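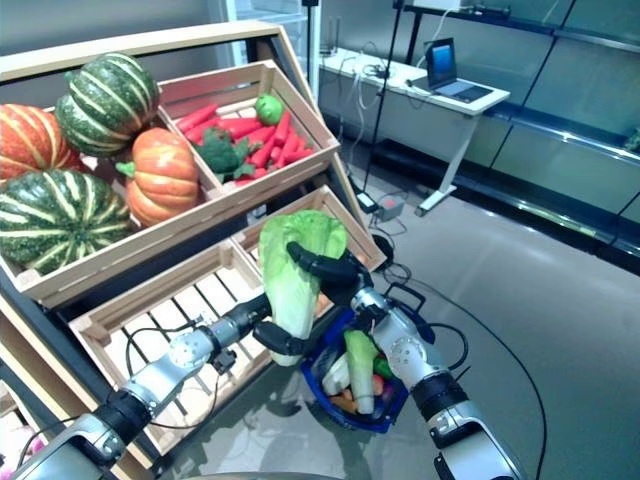

Danang Sembiring

零售陈列与选购行为 第5讲讲义
蔬果货架:阶梯、木箱与"丰盛感"

上次课有同学问我,陈列课为什么要花整整一讲讲木箱。我的回答是,因为这个行业在木箱上说的大话最多。翻开任何一本门店培训手册,都会看到"原木带来自然气息,自然气息带来信任,信任带来销量"这样的句子。三段话连在一起很顺口,中间两个箭头却没有人交代证据。今天我们把这串话拆开来看。

一、阶梯式陈列

阶梯架的道理比较朴素:后排抬高,前排放低,箱口朝顾客倾斜,站着就能看见箱底。这一条我没有意见。平放的深箱,货只剩一半时顾客看到的主要是箱壁,斜放的箱子要好一些。

代价也要算进去。倾斜之后,圆的东西会往前滚,所以前沿必须有挡条。挡条太高遮货,太低掉货。教材一般只写"适当高度",等于没写。大家做作业时请自己量,写出数字,再说明是拿哪一种蔬菜试的。用胡萝卜试出来的高度,不要直接套到土豆上。

二、大件放上层还是下层

常见的口诀是"重物在下"。可是很多货架把南瓜放在上层,理由是颜色抢眼,远处就能看到。橙色的南瓜配绿白条纹的瓜,确实好看,这一点我承认。问题在于顾客要买的时候得把一个大瓜从高处搬下来。有人会说,摆在那里的瓜本来就是装饰,不指望卖。那就请在陈列图上注明"装饰",不要一边当装饰,一边又把它计入上架品种数。

Gwynne 连锁的内训材料里有一张表,说上层放瓜类之后全区销售上升。我向他们要过原始记录,收到的是同一张表的彩色版。同期还有节前促销,门口也换了灯,表里一个字没提。这样的材料可以读,引用时请写清楚它缺什么。

三、混放

胡萝卜箱里搁一颗西兰花,红绿相衬,行话叫"点色"。支持的人说它让整箱显得新鲜,反对的人说它像顾客拿了又不想要、随手丢下的。两边都有道理,所以我更关心怎么区分。我的经验是看位置和数量:点色要在几个箱子里有规律地出现,孤零零一颗,旁人很难看出是有意的。再加上价签只有一张,混放以后到底标的是哪一种,收银台会替你收到投诉。

课堂讨论时请先不要谈美观,先回答一个问题:补货员第二天早上看到这颗西兰花,会把它留下还是拿走?如果两个补货员答案不同,这个做法就还没有成为规范。

四、空箱

"永远不要让顾客看到箱底",这句话大家都背过。我劝大家别背得太死。空着的木箱可以是缺货,也可以是换季时留出的位置,还可以是刚取走货、正要重新摆。把三种情况一律判为失误,检查表倒是好打分了,门店的人却会为了过关,往底下垫纸团、垫泡沫。Bundudska 的顾问报告推荐过假底,称能省一半铺货量。省下的是铺货,多出来的是清洁,报告里没有清洁这一项。
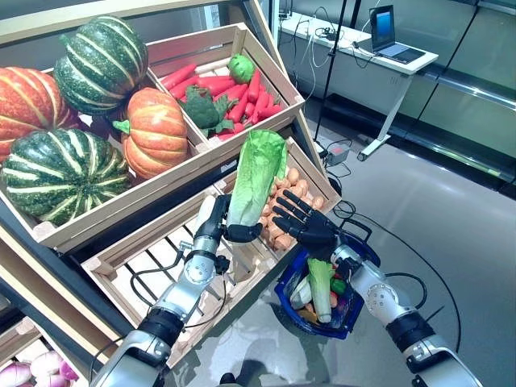 图2 上层为瓜类与胡萝卜箱,下层长木箱右半堆放土豆,左半留空。

图2的下层箱子值得和第二节对照着读。土豆集中堆在一侧,堆起来有厚度,比薄薄铺满一整箱更像"有货"。这是我比较愿意接受的一种做法,但也只限于愿意接受,我手上没有对照数据。另外请注意,图中用的是仿真蔬菜。仿真品适合练习摆放,不会蔫,也不会掉叶子,由此得出的结论搬到真菜上要打折扣。大白菜尤其如此:真的大白菜外叶一碰就破,竖放还是横放,对损耗的影响恐怕比对观感的影响大。

五、选购与购物篮

陈列讲完,很多教材就停了,好像菜上了架就自己卖掉了。顾客拿起一颗大白菜,要先找到能握的地方,再转身放进篮子。篮子放在哪里、开口多大、里面已经有什么,都会影响他下一步拿什么。先放叶菜还是先放土豆,是压坏和不压坏的差别。观察记录里请把"取"和"放"分开写,不要合成一个"选购"。

Flarnix 陈列软件的演示版可以用来画货架图,但它的"吸引力评分"请忽略。我把同一张图左右翻转,分数就变了,客服的解释是算法已更新。

作业

1. 选一家门店的蔬果区,观察24分钟,画出货架分层草图,标明哪些箱是斜放的。
2. 找出一处混放,写出支持和反对各一条理由,再写你需要什么证据才能下判断。
3. 从培训手册或供应商宣传中抄一句你不信的话,注明出处,说明如何检验。

篇幅不超过2页,草图另附。下一讲改讲冷柜,12月的课时安排见教学楼公告栏。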